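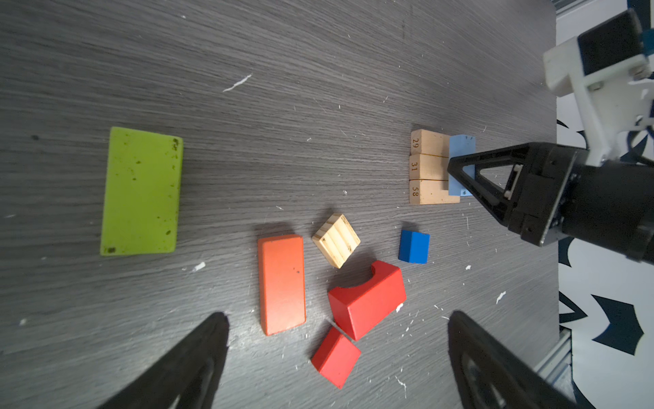

Fig. 1. Wooden toy blocks, including a red arch block with a semicircular cutout.

Introduction to Structures
Handout 4: Stability of Unreinforced Masonry
Reading time: 14 min
2 comments

4.1 Scope

This handout covers walls, piers and arches made of separate units, with weak mortar or no mortar. Reinforced masonry is treated in the second half of the course. Bring the handout to the Thursday session along with your notes on free-body diagrams. The tables of material properties are in the course reader and are not repeated.

Stresses in old masonry are usually low compared with the crushing strength of the stone or brick. A structure of this kind tends to fail by loss of equilibrium: a unit slides, a wall overturns, or an arch forms enough hinges to become a mechanism. The geometry of the parts and the line of action of the loads therefore come before any stress calculation.

Three assumptions are used throughout:

(a) The units do not crush.
(b) The joints carry no tension.
(c) Sliding does not occur unless a problem states a coefficient of friction.

Assumption (b) is slightly pessimistic for sound mortar and about right for the lime joints found in the older buildings at Plakow. Assumption (c) has to be checked wherever the thrust meets a joint at a shallow angle.

4.2 The single block

Take a rectangular block of width b, height h and weight W resting on a level surface. A horizontal force F acts at the top edge. Taking moments about the toe, the block is on the point of overturning when

F h = W b / 2

so that F = W b / (2h). Sliding begins when F = μW, where μ is the coefficient of friction. Whichever limit is reached first governs. A tall block overturns and a squat one slides, with the change at b / (2h) = μ.

Worked example. A stone is 400 mm wide and 500 mm high. The overturning force at the top edge is W × 400 / (2 × 500) = 0.4W. If μ = 0.6, the sliding force is 0.6W, so overturning governs. If the same stone is laid on its side, the width becomes 500 mm and the height 400 mm, and the overturning force rises to 0.625W. Sliding now governs, narrowly. The result is sensitive to μ, and an estimate of friction good to one decimal place would not settle it.

On a slope the limits are different. The block overturns when tan θ = b / h and slides when tan θ = μ. Students often carry the factor of two over from the level case. The weight acts through the center of the block, at height h / 2, and the factor cancels.

4.3 Eccentric load and the middle third

Consider a horizontal joint of width b carrying a vertical resultant N at a distance e from the center line. With a linear stress distribution and a unit length of wall, the edge stresses are

σ = (N / b)(1 ± 6e / b)

The smaller stress reaches zero at e = b / 6. Beyond this point the joint opens on the far side, and only part of the width carries load. For a joint 400 mm wide the limit is e = 66.7 mm on either side of the center line. This is the middle-third rule.

The rule marks the start of cracking. It does not mark collapse. Under assumption (a) the wall stands as long as the resultant stays inside the joint, up to e = b / 2. Real material crushes before that limit is reached. The reader gives the reduced limit for a stated strength; use it for all assessed problems.
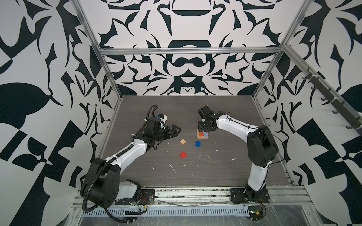 Fig. 2. Small colored blocks on a dark gray wood-grain tabletop.

When the joint is open, the compressed width is 3(b / 2 − e) and the maximum edge stress is 2N / [3(b / 2 − e)]. Note that the compressed width falls to zero as e approaches b / 2, so the calculated stress increases without limit. Small movements matter a great deal in this range. A wall that is already leaning should be analyzed in its leaning position.

Case: the boundary wall at Grarkov. The wall leans outward, and the lean increases toward the base of the slope. The original survey measured it at the coping only, which gives no information on whether the wall has rotated as one piece or bulged at mid-height. The two cases have different resultants at the base joint. Before attempting Problem 2, sketch both profiles and mark the center of gravity of each.

4.4 Lintels and arches

A lintel spans an opening by bending. Its lower face is in tension, and stone is poor in tension. A one-piece stone with a curved underside is still a lintel if it rests on level bearings and nothing restrains its ends. The curve reduces the depth at midspan, where the bending moment is greatest. It adds no arch action. The distinction is easily lost in site reports, where any curved opening is liable to be described as an arch.

An arch works in compression and pushes outward at its supports. For a load w per unit length, uniform on plan, with span L and rise f measured to the line of thrust, the horizontal thrust is

H = wL² / (8f)

and each vertical reaction is V = wL / 2. The thrust is inversely proportional to the rise. Halving the rise doubles the thrust, and the abutments must be checked again whenever an opening is flattened. 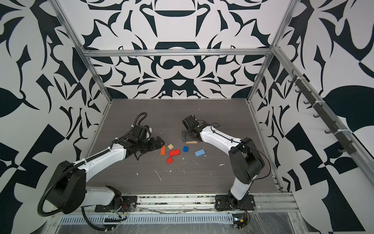

4.5 The line of thrust

The line of thrust is the path of the compressive resultant through the arch. For a uniform load on plan it is a parabola. If some line of thrust in equilibrium with the loads can be drawn wholly inside the masonry, the arch will stand under the assumptions of 4.1. The line found need not be the true one.

Worked example. A semicircular center line has a span of 4 m and a rise of 2 m. With the origin at the middle of the springing line, the parabola through the crown and both springings is

y = 2 − x² / 2

The circle is x² + y² = 4. At x = 1 m the parabola is at y = 1.5 m and the circle is at y = 1.732 m. The parabola passes below the circle everywhere between crown and springing. The greatest radial distance between them occurs at x² = 2, where the parabola lies 1.732 m from the origin, a difference of 0.268 m.

This particular line would leave a thin ring. It may be possible to fit another by raising the line at the crown or moving it at the springings, and the exercise is to find the least ring thickness for which one can be found. Backing placed over the haunches changes both the load and the available depth. State clearly whether you have included it.

For this example H = w × 1 m and V = w × 2 m. The reaction is inclined at tan θ = 2 to the horizontal. Check the springing joint for sliding.

4.6 Hinges and settlement

When the line of thrust touches the edge of the ring, a hinge may form there. A fixed arch becomes a mechanism under a general load when 4 hinges form, alternating between the outer and inner edges. A small spread of the abutments usually produces fewer hinges, and the arch settles into a new stable position. 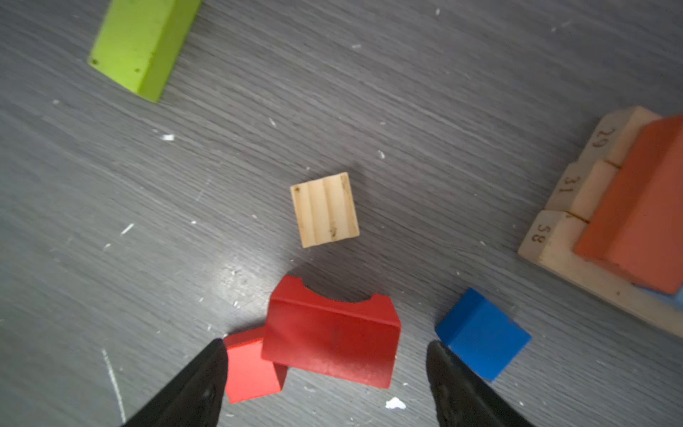 Photo: Structures course picture file

Cracks in an arch are thus evidence of movement and do not by themselves show that the arch is unsafe. At Kolev, the crown joint has opened on the underside and there are openings on the upper surface near both haunches. The pattern agrees with a spread of the supports. Whether the spread is still going on cannot be judged from one visit. Readings should be taken through a full year so that seasonal movement can be separated from any trend.

4.7 Problems

1. A wall has a joint 500 mm wide. Find the largest eccentricity for which the joint remains fully in compression.

2. Using the Grarkov profiles, find the eccentricity at the base joint for (i) rigid rotation and (ii) bulging. Comment on the difference.

3. An arch of span 4 m has its rise reduced from 2 m to 1 m. Find the new thrust in terms of w. Which abutment check is most affected?

4. The Zurker pier carries equal arches on both sides. One is removed during repairs. Draw the free-body diagram of the pier before and after removal, and show where temporary support is required.

Submit sketches with calculations. Answers without diagrams will be returned unmarked. Problem 3 does not need a computer.

Share (2)

Contact the course office | © Structures teaching group | Back to top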